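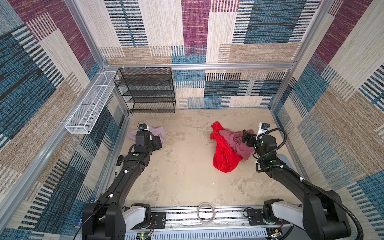 **SECTION 4: MATERIALS AND SURROUNDINGS**

**Figure 2.** Lavender cloth on the left, red and dusty pink cloths heaped together on the right, on the mottled floor of the square enclosure.

The cloths were chosen to differ in color and in how they take the light. In Figure 2 the red one has a satiny sheen and bunches into loose folds, while the dusty pink one draped over its upper part has a matte finish. The lavender cloth lies fairly flat with a few folds. We treat the red and pink pair as one heap made of two items, and the lavender as a single item. This matters for the descriptions in Section 5, where readers were asked to say how many pieces they saw before they named any color.

The walls carry a patchwork of rectangular blocks in steel blue, maroon, sandy beige and off-white, filled with fine stripes. We wanted surroundings as busy as an ordinary home. A plain gray wall makes any fold easy to pick out, and in our first round at Onduscombe, readers working from plain settings marked the edges of a cloth so consistently that there was little left to compare. The maroon blocks are the nearest in hue to the red cloth, and the beige blocks are close to the floor.

### 4.1 The floor surface
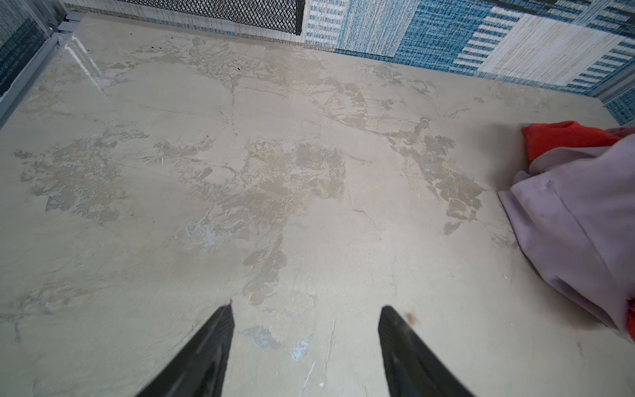 *R. Sibiya, lead author, Plellden Textile Group*

The floor needs its own note. It is pale cream and light tan, with irregular patches of gray-taupe and silvery gray that look like flakes or torn layers, and thin lines running between the darker patches. A few bluish-white areas show among them. Toward one side the finish is shiny enough to give a bright streak of glare.

Two effects follow for anyone describing a cloth placed on it. First, the jagged gray patches can be mistaken for the shadow under a fold. Second, glare on the floor competes with the sheen of a satiny fabric, so a highlight alone is weak evidence that a reader is looking at cloth. In the Prolto coding sheet we therefore kept "shadow," "stain or mark" and "highlight" as separate entries. An earlier version had a single entry for all three.

The full set holds 769 written descriptions from 58 readers. Each reader had 30 seconds per view. Descriptions that gave a color but no location were kept in the set and coded as partial. Those that named only the floor or the walls were coded separately and are reported in Table 5.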